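We use cookies to remember your print settings. Accept | Manage preferences

Nivix Hand-Held Gripper Station - Set-Up Guide
Section 3: Open Day Demonstration, Package-to-Tray Task
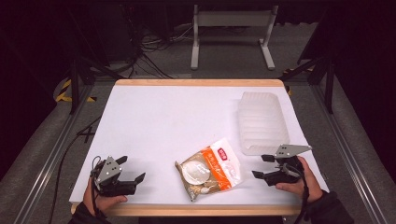

3.1 Before visitors arrive

1. Wipe the white table surface and let it dry.
2. Place one sealed food package on the near half of the table, close to the center line. Turn it at an angle to the table edge.
3. Place the empty plastic tray on the right side, beyond the package, with its long side running away from the operator.
4. Leave the left side of the surface clear.
5. Check the floor tape. Visitors stay outside it at all times.

NOTE: Use a package with an intact seal. Crushed or leaking packages go back to the Medard supply shelf.

3.2 Starting position

1. Put on black long-sleeved clothing. Sleeves must cover both wrists.
2. Take one gripper in each hand, metal plate up.
3. Route each cable down past the wrist. Leave enough slack to reach the far rim of the tray.
4. Open both sets of jaws and hold them on either side of the package, without contact.
5. Hold still for three seconds, then start the recording in Drerkitz.

CAUTION: Do not step back while holding the grippers. Cables cross the carpet beside the table.

3.3 Running the demonstration

1. Close the right gripper on the package. Steady the other end with the left.
2. Lift, move to the tray, lower, and open both jaws.
3. Stop the recording and return the package to the table at a new angle.
4. Repeat up to 11 times per visitor group. If the package slips - this is common with shiny film - keep recording and try again.

NOTE: Visitors may try the grippers between runs. Save these attempts under the Fekete profile so they stay out of the training set. The June open day produced 283 recordings, of which 92 were kept.

Questions about this section: Archana Bhardwaj, demonstration lead.

Print this page | E-mail this page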